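Kamska Microfiber Cloth, Purple
Shop cleaning > Cloths and wipes > Reviewed by our buying desk
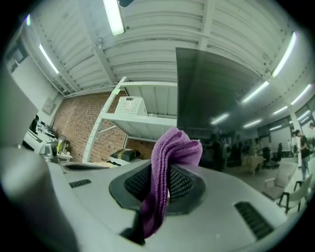 Marion Rennie wrote in to say she has bought three brands of microfiber this year and can't tell any of them apart once they've been through the laundry, so why should she pay extra for this one?

Fair question, and we're not sure she should. Kamska sells this as a cloth for workshops and large indoor spaces, and the sales sheet leans hard on the word "professional." We've read that word on a lot of packaging. What you get is a microfiber cloth. It's purple, it folds and bunches the way a cloth this soft ought to, and it will take dust off a smooth surface without much effort. So will most of its competitors.

Where we'd give it some credit is the color. If your shop already uses blue for glass and yellow for benches, purple is easy to keep apart, and it shows up well against gray equipment. Kamska makes other claims that we would treat with more care.

Claim: lasts 200 washes.
The maker's own number. We stopped at 15, warm water and no softener. The edges held. The pile was flatter than on a new one and it dragged a little on dry acrylic.

Claim: lint free.
Low lint, maybe. The first two washes left purple fuzz in the filter. Wash it alone before you use it on tinted panels or anything else that shows every speck.

Claim: no streaks.
With plain water and a second dry cloth, true enough. With the Haldane spray that Kamska suggests buying alongside it, we got streaks on dark sheet both times we tried. Skip the spray.

Ordering
Sold singly or by the carton. A carton holds 163 cloths, an odd number that Kamska hasn't explained to us. Item number 386. Ships from the Ullstead warehouse. The next delivery is due in May.

Care
Machine wash warm, tumble low, no bleach, no fabric softener. Don't wash with cotton towels.

Compare with
Isby Standard Cloth. Thinner, cheaper, and for wiping down benches we couldn't find a reason to pay more. If you mostly clean acrylic or painted metal, the Kamska is a bit better. Buy one before you buy a carton.

Page checked 26 Apr 2025 by Ákos Pap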